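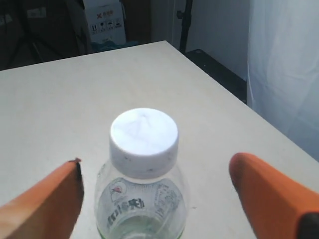

協働ロボットの把持ルール、どこまで書いてますか

1：hosokuchi
うちの作業標準がまた改訂されて17ページになりました。ボトルを1本つかむ前に、指の開きを確認、周囲の物を退避、低速で1回空動作、記録用紙に記入。正直、現場で全部読んでいる人を見たことがありません。皆さんのところはどの程度ですか。

2：ネジ山
読まれない標準は無いのと同じ、に一票。
うちはA4で1枚。指を開いた状態で対象に干渉しないこと、キャップに横荷重をかけないこと、天板の縁から離して置くこと。あとは教育でやってます。

3：arm_tanuki
>>2
1枚で済むのは対象物が決まっているからでは？
透明容器は手首カメラの認識が不安定で、照明が変わっただけで把持位置がずれます。キャップの天面が光ると特に。条件を書いておかないと、後から誰も再現できません。

4：hosokuchi
>>3
条件を書くのは賛成です。ただ、うちの標準にあるのは「適切な照明下で行うこと」だけなんですよ。適切って何ルクスなのか。改訂した人に聞いたら「常識の範囲で」と言われました。

5：名無しの保全
それ、監査向けの文章ですね。

6：Bandura使い
社内ツールのBanduraで192回分の把持ログを見直したことがあります。失敗が40回。そのうちチェックリストの項目で防げたと言えるのは3回でした。残りは容器の個体差とか、ラベルの端で指が滑ったとか。リストを長くしても効かないと思っています。

7：arm_tanuki
>>6
その数字の読み方は危ないですよ。リストを守ったから起きなかった失敗はログに出ません。守らなかった場合の比較はあるんですか。

8：Bandura使い
>>7
ないです。そこは認めます。ただ、長いリストが効いたという比較も見たことがない。

9：ネジ山
Sultonの講習に出たときは「指先の色を目立たせる」が推奨事項に入ってた。うちも換えたけど、効果の根拠を聞いたら資料は後日と言われてそれきり。

10：名無しの保全
>>9
色は人間が可動部に気づくためのものでしょう。把持の成功率と混ぜて評価するから話がおかしくなる。安全の項目と品質の項目は表を分けたほうがいいです。

11：hosokuchi
>>10
分けるのは良さそうです。今は停止ボタンの確認とラベルの向きが同じ欄に並んでいて、どちらも流れ作業で丸が付いています。
10月の見直しで提案してみます。通るかどうかは怪しいですが。

12：arm_tanuki
提案するなら、リスクアセスメントの結果と各項目を紐づけておくことを勧めます。紐づかない項目は削る理由になるので。

13：ネジ山
>>12
それをやると紐づけ表が17ページになるんだよなあ

14：arm_tanuki
>>13
なりません。うちは3ページです。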